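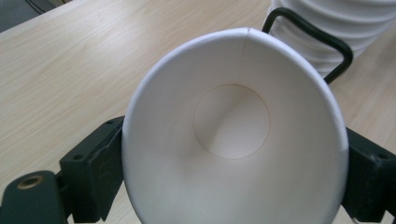

What is a paper cup made of?
Mostly paperboard, with a thin inner lining that keeps the drink from soaking through. The lining is usually plastic, which makes the word "paper" a little generous.

Construction
A paper cup has two main parts: a sidewall, wrapped into a cone and joined along one overlapping seam, and a flat bottom disc. The top edge is rolled outward into a lip. The roll stiffens the mouth and gives a lid something to grip – in theory. Lids sold as universal often fit only some of the cups they claim to.

Stacking and holders
Because the walls taper, empty cups nest, and a tall column takes up little more room than its rims. Wire holders with round cradles keep such a column upright on a table. Claims that a holder keeps cups cleaner deserve some doubt, as the top cup of an upright stack stays open to dust.
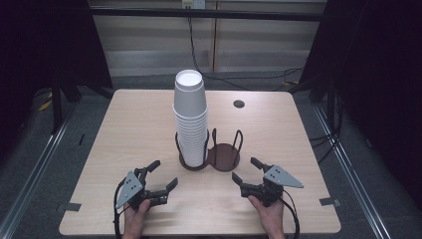

Recycling claims
"Recyclable" on a sleeve says little about what happens locally. The lining has to be separated from the fiber, and many sorting plants do not do it. "Compostable" cups often need an industrial site, and a backyard heap may leave the lining behind.
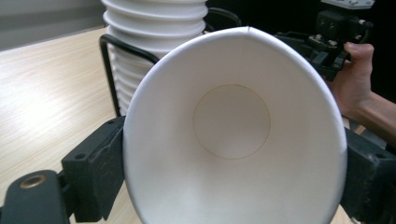
Inside of a white paper cup, with the bottom disc and rolled rim.

Contact – Copyright – Back to top
This site uses cookies. By continuing to browse, you accept their use.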